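Drolthorpe Household Advice Service
Kitchen and Workshop Tips: Looking After Wooden Worktops and Tables

Updated Saturday, June 20, 2020

A wooden surface will give many years of service if it is cleaned gently and oiled at regular intervals. The guidance on this page applies to tables, benches and worktops with an oiled or waxed finish. Residents with lacquered or varnished furniture should consult our separate leaflet, available from the Fokeck Road office.

Daily cleaning

Wipe the surface with a soft cloth wrung out in warm water and a little washing-up liquid. Follow the direction of the grain and dry with a clean towel. Water should not be left standing, particularly at joints and around sinks. Bleach, scouring powder and wire wool are not recommended.

Spills of tea, red wine or beetroot should be blotted at once. If a mark remains, rub it lightly with half a lemon, leave for 5 minutes, then rinse and dry.

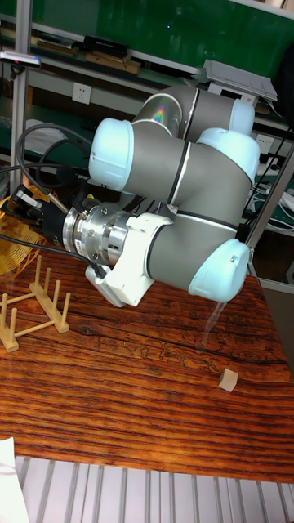

A wooden tabletop in a work area.

Oiling

New timber requires several thin coats in its first weeks. After that, a coat every few months is usually sufficient - more often where the surface is in heavy use. Apply the oil sparingly with a lint-free cloth, leave for 30 minutes and remove all surplus. A sticky finish generally means that too much oil was left behind, and can be corrected with a fresh cloth and firm pressure.

Cloths used for oiling can heat up and catch fire without warning. Soak them in water and lay them flat outdoors to dry before disposal. They must never be folded or left in a heap.

Scratches, dents and burns

Light scratches may be removed with fine sandpaper, working along the grain, and the area re-oiled afterwards. A shallow dent in bare wood will often rise if a damp cloth is placed over it and a warm iron applied for a few seconds. Deep burns are best left to a joiner.

Winter care

Central heating dries timber and may open small gaps between boards. Residents are advised to apply an additional coat in December and to keep tables away from radiators. Small gaps commonly close again in the spring and should not be filled before then.

Printed copies of this page may be requested from the Drolthorpe office, quoting leaflet 1,376.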